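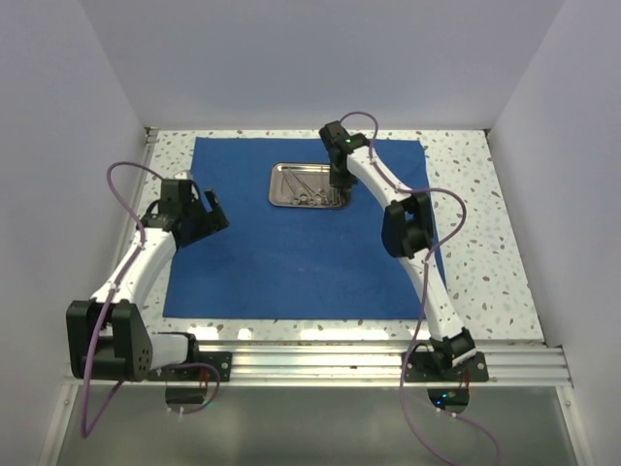
3 min read

How to budget for a two-arm tabletop cell (and not blow it all on the arms)

So you've got approval for a pair of arms and now somebody wants a number by September. I've done this twice, once badly, and the second time I kept my notes. Our job is sorting surgical instruments out of steel trays, but most of what follows should carry over to any small bench job.

Step 1. Write down the job before you look at a single catalog

One paragraph, no more. Ours said: pick scissors and forceps out of a shallow tray where they lie across each other, one at a time, with a second arm free to help. That paragraph saved us a lot of money, because every time a sales rep offered me a longer reach or a bigger payload I could go back and read it. A pair of forceps weighs next to nothing! We didn't need the big arm.

Step 2. Split the budget into four pots

Mine are arms, grippers, the cell itself, and everything else. On the first build I had a pot for the arms and a vague feeling about the rest, and Pascal Delorme in purchasing still brings it up.

Get the arm quotes first. We asked Preto and Jacquet, and I'd suggest asking for the same things in writing from each: price per arm, price for two, lead time, what the warranty leaves out, and what a replacement joint costs. That last one varied more than anything else on the sheet.

Step 3. Price the grippers as if you'll wear them out

Ring handles and skinny shafts are hard on fingertips. Budget a full spare gripper for each side, plus fingertips by the bag. If your supplier sells fingertips only as part of a whole gripper assembly, ask again, and then ask someone else. Nanura sold them to us separately.

Step 4. Draw the cell on paper

Plain pale walls, a tabletop, an aluminum extrusion rail along the front edge with both arms bolted to it. I love the rail. You can slide a mount over when you find out your arms are too close together (you will), and you aren't drilling new holes in a good table. Order a longer piece than you think you need and have it cut.

Then there's the surface. Bare speckled tabletop under shiny instruments gave our vision software fits, so we lay a big blue cloth over it. Buy several. They're cheap and they pick up marks, and swapping one takes a minute.

Even lighting goes in this pot too. Steel trays throw highlights, so leave money to try a second set of lights if you hate the first.

Step 5. The everything-else pot

This is where my first budget fell apart. Cables, clips, ties, connectors, mounting plates, the right size of bolt. I ordered cables by measuring the arm, which was dumb — a cable has to follow the arm through every bend, with loops left over so nothing pulls tight when the wrist turns. Measure with the arm stretched out, then add slack. Pick a bright color while you're at it. Purple is easy to trace back along a white arm when you're hunting for a loose connector.

We placed 69 separate orders in this pot. The clips alone ran to more than 170 pieces by the time Albane Chevalier finished tidying up.

Step 6. Pay for people's time

Put hours in the plan for wiring, calibration and plain old fiddling. Mireille Marchal wanted 1,000 practice picks before we bought a second cell, and I'd set aside no hours at all for that. Trays need resetting between runs and a person has to do it.

Step 7. Buy in 2 rounds

Round one is a single arm, a gripper, a short rail and a tray of real instruments (ours came from Brernov, retired stock, ask around). Round two is the rest, ordered once the first arm can pick up forceps without dragging the whole pile along. Check that your quote holds its price between rounds, and get the date in writing.

If you want my spreadsheet, leave a comment and I'll send it over. The shipping column is still a mess.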